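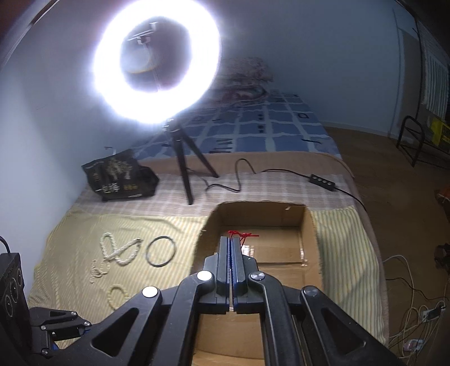
Reading time: 4 min (700 words)

Strings, cords and small loops: your questions about sorting them

Written by Anoma Siddiqui for the Gorstead Home Sorting pages. Last changed 4/23/23.

I receive many letters about the same subject: what to do with the short pieces of string, rope and cord which collect in every home. I have put the most usual questions together on this page. If your question is missing, please write to me with the form at the bottom.

What kind of box do you recommend?

A plain brown cardboard box is enough. You do not need to buy anything. I cut mine by hand, and the edges are rough, but a rough edge does not disturb the string very much. If you keep fine thread or silk, put a strip of tape over the edge first, so the thread will not catch there.

Must the box have a lid?

For sorting, no. An open box is better, as you can put in and take out with one hand. For storing during a longer time I advise a lid against dust. In my house the lids stay on from September until spring, when I do less handwork.

Why do you sort on the bed and not on a table?

A bed is wide and soft, and small rings do not roll away from it. Choose a cover which is smooth. On a knitted blanket the thin cords hook themselves into the stitches. Striped cotton is very practical, and mine is pale yellow with white. Some readers tell me that the stripes also help them to lay the cords straight. Please shake out the cloth afterwards, before somebody sleeps there.

How do I begin when everything is in one big knot?

Do not pull. Lay the whole bundle on the cloth and look for the loose ends. Take out first the thick pieces, such as rope, and then the thin. When the thick pieces are gone, the rest normally becomes loose by itself. If a knot is still hard, push the strands toward the middle of it with the fingertips and work with a blunt needle. It is slow work, I know. I listen to the radio.

My red string is always the worst one. Is it the color?

No, the color has nothing to do with it! Thin, soft string tangles more easily than stiff string, whatever color it has. A bright one like red has even an advantage, that you can follow the strand with your eyes and find the end. With black string it is much harder, and I do it only in daylight.

Should I cut a tangle which I cannot open?

You may cut it, but wait until the next day. I have opened many tangles in the morning which I wanted to throw away the evening before. When you cut, cut close to the knot, and keep the pieces which are longer than your hand.

How should I keep off-white rope? Mine twists always back into curls.

Twisted rope has a memory of how it was lying. Hang it over a door for two nights with a clothes peg on the lower end. After this, lay it in a wide loop, never in a tight one. The end will open with time and make a curly tail. You can bind it with sewing thread or leave it, as you like.

Where do thin rings and ready loops belong?

Keep them apart from the loose string, please. A ring in the string box is the beginning of the next tangle. I thread my rings on a piece of cord and close it with a bow. Dark ones are easy to lose, so lay them on a light cloth when you sort.

Can I use the tape that is already on the box?

Yes, if it sticks well. Press it flat with a spoon. Where the tape is lifting, remove it, as string sticks to it. Sometimes a bit of the cardboard surface tears off together with the tape and leaves a pale spot. This is no problem for the box.

Do you sell boxes or cord?

No. Readers in Gorkasley and Turcotte have asked for this, but I have only a small room and no shop.

May I copy this page for my handwork group?

Yes, with pleasure. Please leave my name on it. The group in Ukholm has made a printed version with bigger letters, and I can send it to you by mail if you give me your address in the form.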